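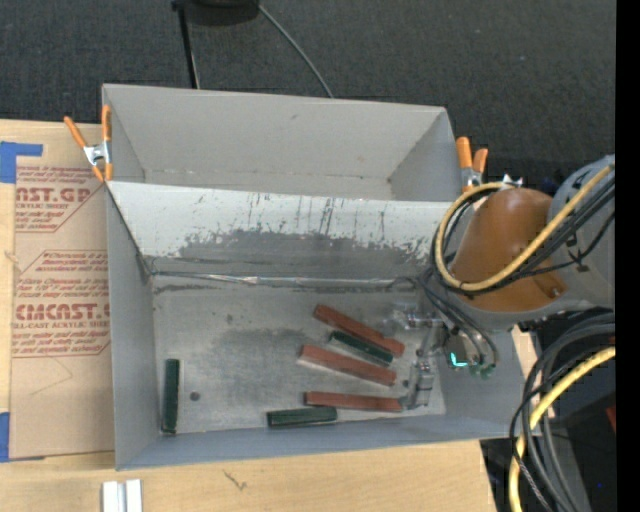
Zachary Sutherland

2025-02-16

FOR IMMEDIATE RELEASE

Grodska toy library to reopen in March with longer hours

Well, we've got the keys! After eight months out of the old Gagnon Street hall, Grodska Toy Library opens its doors again on the first Saturday in March, and I'm so pleased I could burst.

We'll have 1088 toys, games and puzzles to borrow (plain wooden blocks are still what goes out most, whatever the telly adverts say). You can take four things home at a time and keep them for three weeks. Membership is free if you live in town, and under-fives don't need their own card, just bring a grown-up who has one.

The new room holds 90 people, so we're finally bringing back Stay and Play on Tuesday mornings. Tea's on us, and the folks at Grekia bakery are sending buns for the first day.

Got jigsaws with all their pieces? Yes please! Soft toys we can't take, sorry.

Press are welcome from 9.30. Ring the desk and ask for me.

Ends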